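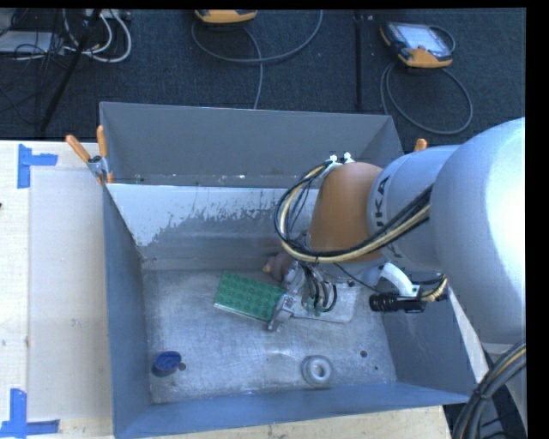
A gray metal bin on a pale wooden table, with a green board in the bottom.

About Stostbridge Salvage & Supply

Stostbridge Salvage & Supply sells used building materials from a former grain store on Olach Road. The building went up in 1842 and was used for grain until 1985, when the Triantafyllou family bought it and started selling doors and window sash out of the ground floor. The family still owns the business.

We take in material from houses and small commercial buildings within 40 miles of town. Flooring, trim, hinges and sinks make up most of it. We don't take carpet, mattresses or painted wood that hasn't been tested for lead.

The main floor holds almost 3000 doors, sorted by width. Hardware is upstairs – ask at the counter if you need a match for an old lockset, and bring the old one with you. Lumber is in the Ploklow Street yard, two blocks east, and has to be paid for at the main store before loading.

Delivery is available in town for a flat fee. We close for two weeks every August.

Comments

doorhunter: Do you buy single doors or only full sets?

Stostbridge Salvage: Singles are fine if they are solid wood. Send measurements first.

mapleporch: Found four matching hinges upstairs. Parking is tight, use the side lot.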